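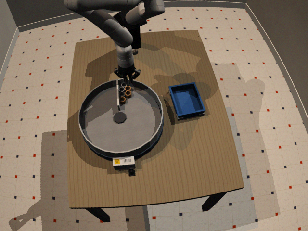
## Leaflet drop: what we spent and what came back

**1/** I run the marketing for Quiroga, a small curtain and blind shop. In April we put leaflets through doors for the first time in years. A few people asked me how it went, so I'm posting it all in one go.

**2/** We had always relied on the shop window and word of mouth. Then the road outside was dug up and fewer people walked past. Online ads were bringing in clicks from places we don't deliver to, so I stopped those for the month and moved the money to print.

**3/** The leaflet was A5, printed both sides, on 170gsm silk. I looked at something thicker but the price went up more than I liked. Uncoated paper would have been nicer to write on. I'll come back to that.

**4/** Heather Lindsay did the layout. My first draft had every product we sell on it, in very small type. She cut it down to one offer on the front – free measuring and fitting on made-to-measure blinds – and put the phone number and opening hours on the back.

**5/** I argued for keeping the shop's history on there. She said to put it on the website, so that's where it is. The space went to a map, and several customers have mentioned the map.

**6/** Printing was done by Veleo. They sent a PDF proof and then a paper one when I asked. Get the paper one if you can. Our dark green looked fine on my screen and came out nearly black on paper. We lightened it before the full run.

**7/** Check the bleed as well. Ours was set at 3 mm, which is what they wanted, but the phone number sat too close to the edge and had to be moved in. That cost us a day.

**8/** Delivery. You can share a drop with other businesses or pay for your own. Shared is cheaper, and your leaflet arrives folded in with pizza menus and window cleaners. We paid for our own on the streets nearest the shop and used a shared drop for the rest.

**9/** I picked the streets with Damilola Garba, who does our fitting and knows which estates have older windows in odd sizes. Those are the people who can't buy blinds off the shelf. I would not have got that from a postcode list.

**10/** Tracking. Every leaflet had a code to quote for the offer, one code for our own drop and another for the shared one. Hardly anyone quoted it without being asked. We ended up with a sheet by the till and asked everybody who rang or came in.

**11/** Some 549 pounds all in, for print and delivery. Heather's time isn't in that figure because she was doing our price lists the same week and billed it together.

**12/** We had 11 orders we can tie to the leaflet. Most were for a single room. One was a whole house, and that order covered the cost by itself, so I'm wary of reading too much into the total.

**13/** Nearly all of them came from our own drop. The shared one brought in phone calls, mostly asking if we clean blinds. We don't. Three of those callers have since asked for a quote, so it may not be money lost.

**14/** Calls came in for longer than I expected. The first few days were quiet and I thought it had failed. People seem to put a leaflet on the fridge and ring when they get round to it. One lady had written her window sizes on hers, in pencil, because biro wouldn't take on the silk. Uncoated next time.

**15/** Changes for the autumn one: no shared drop, the same streets again plus the new houses behind the station, and an end date on the offer. We left the date off to be generous and it made it hard to know when to stop honouring it.

**16/** Someone asked about posters. We had a couple done for the window at the same time and I have no idea if they did anything. If you've found a way of measuring that, please reply with it.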